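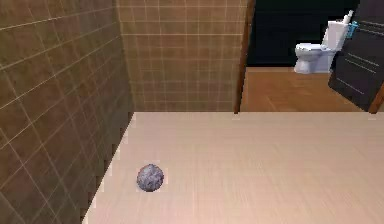 Stone on a pale floor, dark tiled wall behind.

About us

Mevar is a small research outfit. We track what households spend abroad – trips, card payments, orders from foreign websites – and write it up in plain English. Been going since July 2014. Still the same office in Derkidlow, over the dry cleaner's.

What we do

A quarterly bulletin, mostly. Comes out about five weeks after the quarter ends, sometimes six. It covers:

Card spending outside the country
Online orders from overseas shops
Cash taken out at foreign machines
Exchange rates and what they did to the totals

Also one-off jobs. Travel agents, parcel firms, a couple of councils with airports nearby. If you want a number and it exists, we can usually find it. If it doesnt exist we'll tell you that, and there's no charge for the phone call.

How we get our figures

Two ways. Official statistics, when they're published. And our own panel – the Lacson panel, named after the street where we signed up the first households. 1,048 households on the books at present. 934 sent back a full diary last quarter, which is good for us. Each one keeps a note of everything bought from abroad, down to the phone case and the airport coffee.

Diaries get checked by hand. Slow, but people do put the holiday down twice (once when they book, once when they go) and software misses it.

We don't do forecasts. Get asked a lot. Sorry.

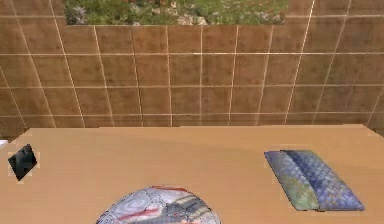 Objects on a tabletop

How we started

Four of us left the same bank in the same spring. Spent the first year doing bulletins for free to get the name about. First paying customer was Busex, the parcel people, who wanted to know why returns to overseas sellers had jumped. Took us three months to answer that. They still take the bulletin.

Seven of us now. Two on the panel, three on the numbers, one on the writing and one who does invoices, the phones and most other things. No sales team. No plans for one.

Who reads it

The bulletin goes to 27 subscribing organisations. Libraries and colleges can have it free, just write from a work adress. Back issues go up on the site a year after they come out. The first three are scans and a bit crooked.
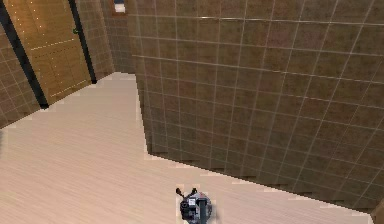 Floor and tiled wall, seen from above.

Changes this year

New diary form, one page shorter. Refunds now counted in the quarter the money comes back, not the quarter of the purchase – so totals before and after the change don't line up exactly. There's a note in each table. Please read it before you quote us.

Subscriptions and streaming paid to foreign firms get their own line too. Was lumped in with "other" until the spring, and "other" was getting silly.

Getting in touch

Phone is best in the mornings. Email any time, reply in two working days, longer in publication week. Visitors fine but ring first, the street door sticks. Journalists – put your deadline in the subject line.

Panel members, please use the number on the back of your diary, it's a different one.

Page last updated Dec 6, 2021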